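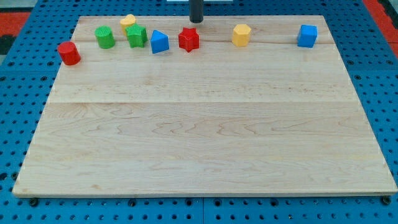

How to Set Up a Parallel Drum Bus Without Losing Your Punch

If your drums sound fine on their own but seem to shrink the moment the guitars and vocals come in, parallel compression is probably the first thing to try. I put it off for years, thinking it was one of those tricks for people with big rooms and bigger budgets (I was mixing on headphones at the kitchen table at the time!), and then I tried it on a song called Meireles and couldn't believe how long I'd waited.

The idea is simple enough. You keep your normal drum mix just as it is, make a second copy of it, squash that copy hard, and then sneak it in underneath the first one. The hits stay sharp and the quieter stuff between them comes up.

Step 1: Get the plain drum mix right

Send all your drum tracks to one bus and spend a little while on the balance before you add anything. Pull the overheads down if the cymbals are already splashy, and I mean it, as they will only get louder later on. My practice session for this page is at 104 beats per minute, with a busy hi-hat, and I ended up taking the hats down twice.

Step 2: Make the second bus

Create a new aux track and call it Drum Crush, or whatever makes you smile. Put a send on each drum track you want in there. I usually send the kick, snare, toms and room mics, and leave the hats out altogether. Set the sends to post-fader so your balance carries over.

Step 3: Squash it

Put a compressor on the new bus. Any one will do, including the one that came with your DAW. Start here:

Ratio: 12 to 1
Attack: 6 ms
Release: 47 ms
Makeup gain: off for now

Solo the bus and bring the threshold down until it sounds plainly wrong, all pumping and spit. If the snare has lost its crack completely, lengthen the attack a bit. If the whole thing gasps for air, play with the release until it breathes along with the song.

Step 4: Blend

Take the solo off, pull the Drum Crush fader all the way down, and start the loudest chorus playing. Now bring the fader up slowly until you notice it, then back it off a touch. Mute and unmute a few times. You should miss it when it's gone, but remember that the louder version nearly always seems nicer, so trim the drum level to match before you decide.

If it goes thin or hollow

This is usually a timing problem. Check that delay compensation is switched on in your DAW, and take off any plugin with a lot of latency. An EQ on the crushed bus can shift things too, so if you want to tame the top end, use a gentle shelf and listen again in mono.

Once you're happy, save both buses as a template. On my next song, Taris, I had the whole thing running before my coffee was ready, and only the threshold needed a nudge.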